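Two arms, one table: picking a gripper without losing friends
Speaker notes, Wed 20 July

Say hello. Wait for the projector. Don't mention the Kerau demo unless somebody asks.
Slides 2 to 4, leave each one up a while, drink some water. 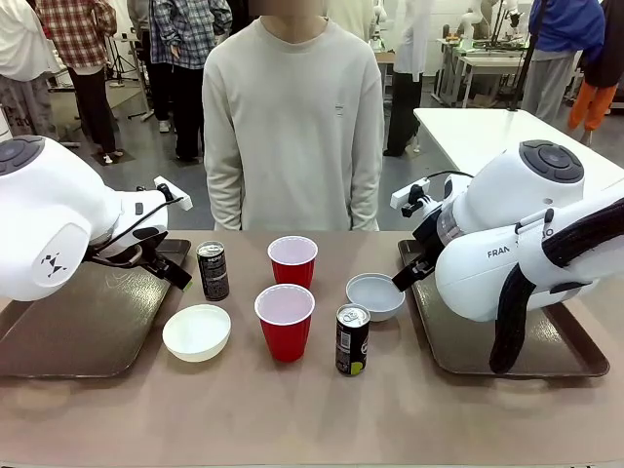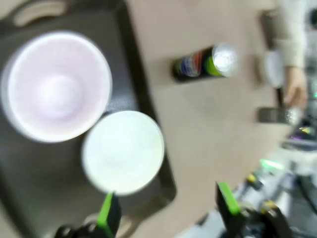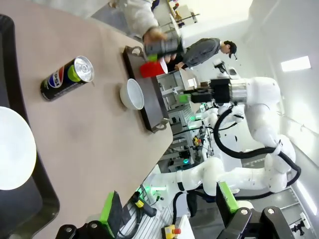
Slide 2 is the fixed camera, slides 3 and 4 are from the wrist.

NOTES: GRIPPERS AND CAMERAS

Start with the task. Cups, bowls, cans, trays. My niece could do it at two, and she had a smaller budget.

We ran 1,000 picks with the Prelix fingers and got 893 clean ones. The Skutholm fingers got 757 on the same list. Pause here, the Skutholm people may be in the room. Their fingers are very good at boxes. We didn't bring boxes.

Cans on their side are where the money goes. Go back to slide 4 and point at the Pepsi. A standing can forgives you for being a little off. One lying down rolls, and then you're chasing it across the table with a very expensive arm.

Pads: green ones, you can see them on both wrist slides. We swapped them every 200 picks. The first set we left on far too long, all through March, and blamed the controller.

Cameras. The fixed view is the one everybody likes, and it's the one I'd put in a brochure. The wrist view on slide 3 is a blur. The policy has to live with that, so we kept blurred clips in the comparison. Turning down the wrist speed helped more than the new lens did. Don't say what the lens cost.

Controller: Rizvi, default gains, both arms. Somebody will ask why we didn't tune it. Answer: we did, for a week, then put the defaults back.

If there's time, do the bowl rim story. If not, skip to slide 9 and take questions.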